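Betting at the Kitchen Table: Tips for Keeping It Out of the Grocery Money

Most advice on sports betting at home comes from people selling bets. I'd take it with some salt, mine included. 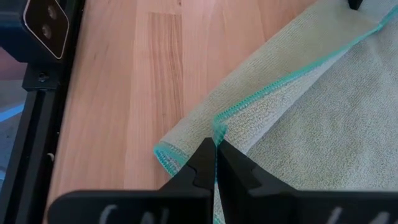 Set the amount before you open the app

Pick a weekly figure and write it on the paper calendar. Mine is 20 dollars. A limit you keep in your head will grow by halftime. Take it from whatever you spend on fun, never from food, rent or the gas bill.

Read the bonus terms with a pencil

Say an offer gives you 100 dollars but wants the money played through 20 times. That's 2000 dollars in bets before you can withdraw a cent. Work it out on the back of an envelope first. If the terms are too muddled to work out, I assume they were written that way.

Keep a plain notebook

Date, stake, result, running total. Salim Mussa, my neighbor in Farkdale, was sure he was "a bit ahead" for the season. We added up his statements one Thursday and he was down 1101 dollars. The account page had shown him his wins in big green type the whole time.

Don't pay for tips

I once tried a tipster service called Zeltard for a month. It boasted of almost 3725 winning picks and never mentioned the losing ones. Ask any seller for the full record, losers and stakes included. I'm still waiting for mine.

Take the card off the phone

Delete the saved card and keep the real one in a drawer in another room. Having to get up and type the number won't stop everybody, but it has stopped me more than once – usually late in the second half.

Turn off the alerts

"Boosted odds" messages tend to show up right around dinner. Switch them off in the phone settings as well as in the app, and check again after each update.

If you're hiding the notebook from the people you live with, stop betting and call a gambling helpline.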